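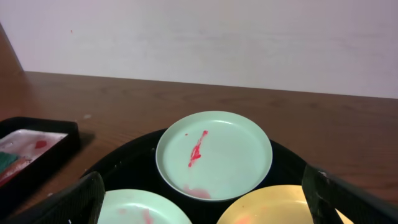
Stella Mugo me répète que le réglage en position seule ne marchera jamais avec une éponge, et qu'il faut passer à une commande en effort. Avant de tout recommencer, j'aimerais d'autres avis.

Je monte un petit bras sur la table de l'atelier Stesetti. Alimentation 24 V, carte Elau, pince à deux doigts, caméra au poignet. La tâche : saisir une éponge et frotter une surface pour enlever de la peinture rouge. Sur une assiette, on arrive à un passage correct si la hauteur est bien calée. Sur une surface souple, l'appui change tout le temps. J'ai mesuré jusqu'à 900 g avec un peson alors que je vise beaucoup moins, et l'éponge plie ou tourne dans les doigts.

Je n'ai pas de capteur d'effort. Je peux lire le courant des moteurs, mais la valeur est bruitée. Est-ce exploitable, ou faut-il ajouter du matériel ?

*Musyoka Mfaume*

---

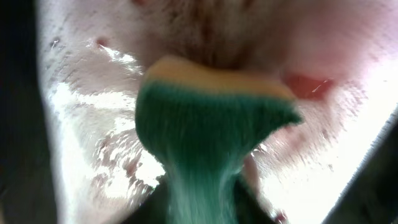
Commence par la prise de l'éponge, le capteur viendra après. Si tu la tiens par le bas avec toute la mousse qui dépasse, elle fait levier et se couche dès que tu appuies. Il faut la saisir plus haut, ou coller au dos une plaque rigide que les doigts viennent serrer. J'ai imprimé la mienne en 21 mm de large, avec une rainure de chaque côté pour les doigts.

Pour le courant moteur, c'est exploitable à vitesse lente :

- moyenne glissante sur la mesure ;
- relevé à vide sur la même trajectoire, à soustraire ensuite ;
- recul de 2 mm dès que le seuil est dépassé, puis nouvelle descente.

Refais le relevé à vide quand les moteurs ont chauffé, le frottement des réducteurs n'est plus le même. Et si la surface souple est la peau de quelqu'un, pas d'essai sans arrêt d'urgence à portée de main et couple plafonné dans la carte. Un seuil logiciel seul ne suffit pas.

*Dadix*

---

Moi j'ai mis un ressort entre le poignet et la pince et je n'ai plus touché au logiciel. Ça marche.

*Sang*

---

Le ressort absorbe l'erreur de hauteur, d'accord, mais pas l'effort de côté quand on frotte. Il faut un guidage, sinon la pince part de travers et la caméra avec, si elle est montée après le ressort. Musyoka, quelle raideur as-tu au poignet pour l'instant ? Et tu frottes en va-et-vient ou en rond ? En va-et-vient, j'ai toujours un pic de courant à chaque inversion, qu'il faut ignorer dans le calcul du seuil.

*Stella Mugo*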